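Shop / Tabletop & Pretend Play / Plate and Fruit Sets / Color Plates with Play Fruit

Color Plates with Play Fruit

Sold by Cudora. Packed in Nodton, ships from the Kennedy warehouse.

Plastic plates in plain colors, play fruit to put on them. For sorting, pretend snack, color words, laying a table. No batteries, no app, no little booklet of rules. We've carried the set since the shop was one shelf and a phone line, and it still sells mostly to people who already own one and want more plates.

What you get

Pink plate - the big one. Oval, shallow, raised rim. Faint rings across the flat part.
Orange-yellow plate - round, smaller, glossier than the pink. Smooth raised edge.
Mint green plate - round, small.
Play fruit - banana with a green tip, plus red fruit. Fruit mix varies a bit by batch, see the note lower down.
Drawstring bag - cotton, plain. Holds everything if the pink goes in first.

Standard set is 9 pieces. Classroom set is 86 pieces and comes in a lidded crate, no bag. The crate stacks. The lid is a bit stiff for the first week, press the corners and not the middle.

Plates sold singly too. Pick the color from the drop-down at checkout. If a color is grayed out we're waiting on Farnico, who mold them for us, and the next lot is due in January. Pink goes first every time so order ahead if you need a stack of them.

Good for

Ages 2 and up. Younger ones mostly bang the plates together, which the plates can take. Older kids start matching - yellow fruit on yellow plate, red on pink because it's close enough, then the arguments about whether orange-yellow is orange or yellow. Let them argue. Soledad Cáceres has used a set in her toddler room for years and calls that plate "the egg one", so that's another option.

Some things people do with it:

Snack table. One plate per kid, pass the fruit round, ask for it by name.
Color run. Plates at one end of the room, fruit at the other. Shout a color.
More and less. Two plates, uneven piles, which has more.
Shop. Plates are trays, the bag is the bag. Somebody has to be the customer and nobody wants to be.
Quiet tray. One plate, a few fruits, a kid who needs ten minutes by themself.

Rocío Sepúlveda, who does our parent evenings, likes to start with only the banana and two plates. More comes out when the first lot gets boring. Works better than tipping the whole bag on the table and it's a lot less to pick up after.

Care

Plates: dishwasher, top rack. Or warm soapy water and a cloth. Don't use scouring pads, the glossy one will dull and then it never matches a new one again.
Fruit: hand wash only. Wipe, rinse, leave on a towel overnight. Do not soak.
Bag: cold wash, line dry. It shrinks a little in the dryer and then the pink plate wont fit.
Crayon comes off with a dab of cooking oil. Permanent marker mostly doesn't, we tried.

Not for microwaves. Not for ovens. Plates are for play food, we don't sell them as dinnerware so please don't serve lunch on them. We get asked this most weeks.

Batch notes

Colors shift slightly between lots. The current orange-yellow is a touch warmer than last year's. Mint is the same. If you're topping up a classroom set and need a close match, put the lot number in the order comments (it's on the packing slip) and Tadeo Arancibia in the warehouse will go look. He can't always find one but he'll tell you before it ships.

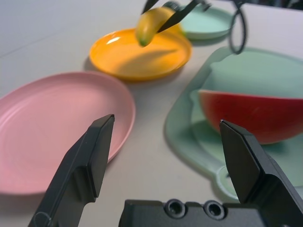
Do the plates fit inside one another for storage?
The two small round ones sit inside the big oval one. The fruit goes loose on top or in the bag.

Other stuff people ask

Replacement fruit: yes, sold loose, tell us which ones you're missing. Bananas go missing most. Check behind the radiator first.

Bulk price: kicks in at 12 standard sets to one address. Email for a quote, Nuwan Ekanayake handles schools and nurseries and usually answers before noon. Purchase orders fine.

Gift wrap: brown paper and string. Add it at checkout. We don't do ribbon any more.

Mixing with other brands: go ahead. The plates are for play, any play food that fits will do.

Shipping and returns

Orders in before 2 p.m. go out same day. After that, next working day. Classroom crates take longer, they're packed by hand and they go by freight, so somebody has to be in to sign.

Returns inside the month, unused, bag included. Chipped or cracked on arrival - send a photo, keep the plate, we'll send another. No need to mail the broken one back.

Lost a single plate? Don't buy a whole set. Write to Joaquín Mansilla at the shop desk with the color, he keeps a box of odd ones from split sets and will sell you one for the postage plus a bit. Pink is usualy the one he's out of.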